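Teardown, Cell Four

Ivard sent the notice on a Monday: motor teardown at Plivside would move to cell four, and the bench crew would become cell attendants at the same rate of pay.

Gus Achterberg had opened motors by hand for 20 years. He kept a tally until 3,000 and then stopped. His method was to set the housing upright, work the cap loose and tilt it back far enough to see the windings before touching the board. He had never written it down. In June, Bello Haruna from Okafor sat beside him with a laptop and did.

"How hard do you pull?" Bello asked.

"Until it wants to come."

Bello typed a number, looked at it, and deleted it.

By winter the procedure had 10 steps. Step six was the cap. The cell stopped there whenever the load reading left its band, and a lamp came on over the fence. Gus would walk across, read the fault code and decide: resume or reject. He was not supposed to reach in.

On second shift the lamp came on again. He pulled up the wrist view on the attendant's screen. Cap up, coils showing, board in its ring of small parts. It was how he would have left it himself — he could find nothing to correct.

He pressed resume and wrote the time in the log. Under "cause" he put the code. Under "remarks" he put his initials, and went back to his chair. 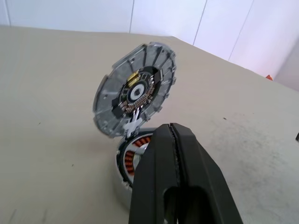 Page last changed: Friday, December 17, 2021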